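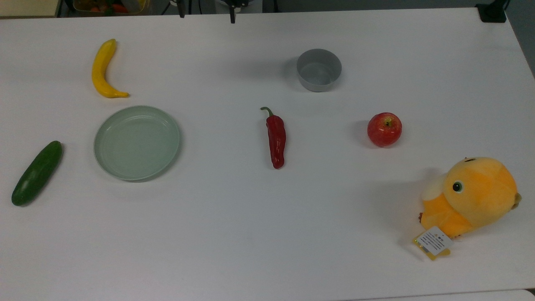 Figure 2. Tabletop layout under the Ultley spacing rule.

3.2 Layout rules

Reporting practice for tabletop manipulation trials varies a great deal between labs, and the starting layout is the part most often left out. The Ultley protocol asks for the layout to be fixed and recorded before the arm moves. Objects must sit clear of one another on a plain, matte surface, with open space on every side for the fingers to close. In Figure 2 the red pepper has the middle of the table to itself, while the plate and the bowl have been left empty so that either can serve as a target. Tags and labels stay on soft toys, as on the plush bird, and are treated as part of the object's outline – a grasp that closes on the tag alone is scored as a failure.

We applied these rules to 459 trials at Lollbridge, in blocks of 40. Operators reset the layout by hand at the end of each trial and logged any departure from the plan. A trial was thrown out if an object was more than 4 cm from its marked centre at the start. Hafstein's earlier version of the rule, used at Karnia until July, set no limit, and results from the two versions should not be pooled.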